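Datasets > Sport > Football > Stamard transfer interviews

# Stamard Transfer Interviews

A text collection of what footballers say to the press in their first days at a new club. Each record is one answer to one question, with the question kept where the source gave it. Version 8 replaces all earlier versions.

## What is in it

There are 2,498 answers from signing-day interviews, first press conferences and short pieces to camera. Players and head coaches are both covered. Agents, club directors and family members are left out, even where they were sitting at the same table and answered for the player.

The text is English throughout. Where the player spoke another language, we used the club's published English version if there was one. Otherwise Rodica Pascu or Ileana Stanciu translated it, and the `translated_by` field says which.

## Fields

- `answer_id` – stable between versions, never reused
- `role` – player or coach
- `position` – goalkeeper, defender, midfielder, forward; blank for coaches
- `move_type` – permanent, loan, free, return
- `question` – as asked, or blank
- `answer` – as given, with club staff's interruptions removed
- `translated_by` – initials, `club`, or blank
- `topic` – one of eight labels, see below

A "return" is a player going back to a club he or she has already played for in a senior match. Youth spells do not count. This caused more argument than anything else in the file, and Margareta Tănase's note on the hard cases is in `notes/returns.txt`.

## Topic labels

The labels are `welcome`, `teammates`, `coach`, `supporters`, `fitness`, `ambition`, `former_club` and `other`. An answer gets one label only. If it covers several subjects, it takes the one with the most words, and a tie goes to whichever came first.

Two people labelled every answer separately and agreed on 92 per cent of them. Revathi Bangera settled the rest. Most of the disagreement was between `coach` and `ambition`, as new signings tend to mention the manager's plans and their own in the same sentence.

## Known problems

Long pauses and false starts were tidied up in many of the sources before we saw them, so this is not a good file for studying how people speak. Goalkeepers are thin on the ground. Loan moves in January are over-represented, and the answers there are shorter.

Some club websites run the same quote twice with small changes. We kept the earlier wording. A few pairs will have slipped through – please report them with both `answer_id` values.

## Loading the file

The data is a single UTF-8 file with tab-separated columns and a header row. Player names with accents should come through unchanged. If they do not, the file has been opened and saved again in a spreadsheet, and you should download a fresh copy. The Randon loader reads it without any settings. Users of Jitaru need to turn off automatic quoting first, or answers containing speech marks are split in two.

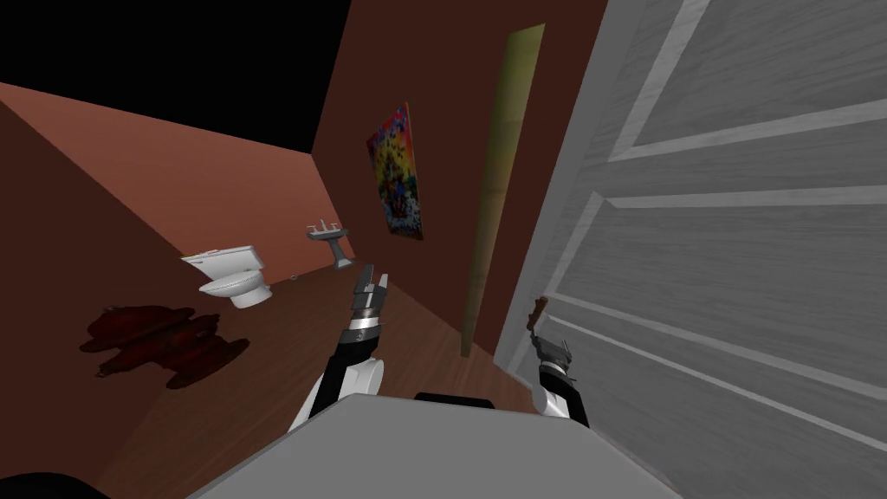
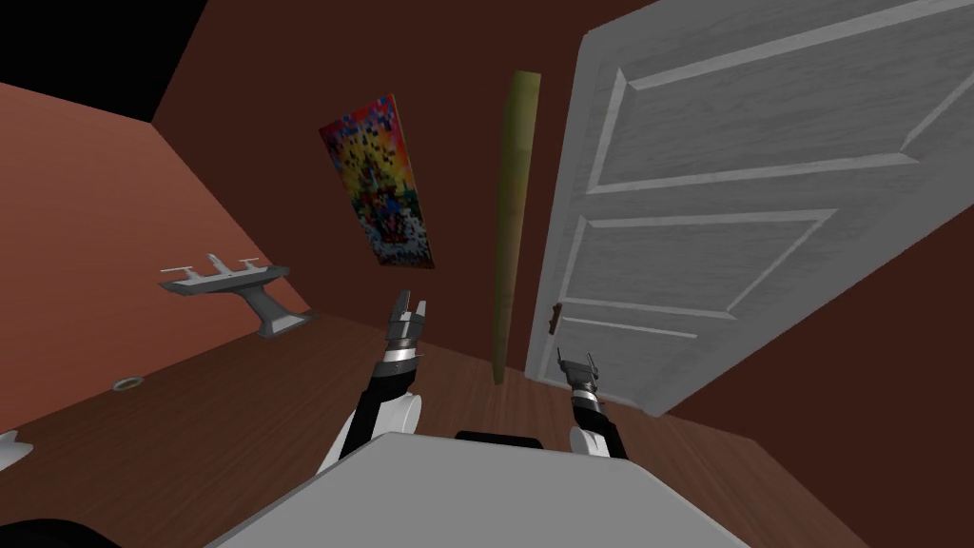
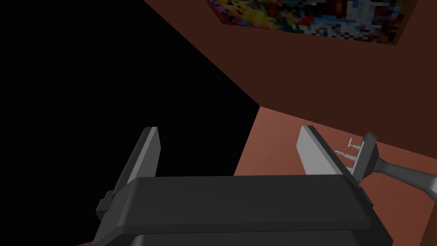

Blank fields are empty strings in both tools. Do not treat a blank `question` as an error. It usually means the club printed the answer alone.

## Changes in this version

- Women's league signings added to all four move types
- `former_club` split off from `other`
- Stondik reports removed, as they turned out to be summaries written by the site and could not be quoted as speech
- Spelling of club names made the same all the way through

## Use

Free for teaching and research. Please name the collection and the version number. Do not present an answer as a current statement by the player, and check the original source before quoting one in print. Requests to take an answer out go to Éabha Hanrahan, who will need the `answer_id`.

Contact: Éabha Hanrahan, Stamard data desk | © Stamard | Back to top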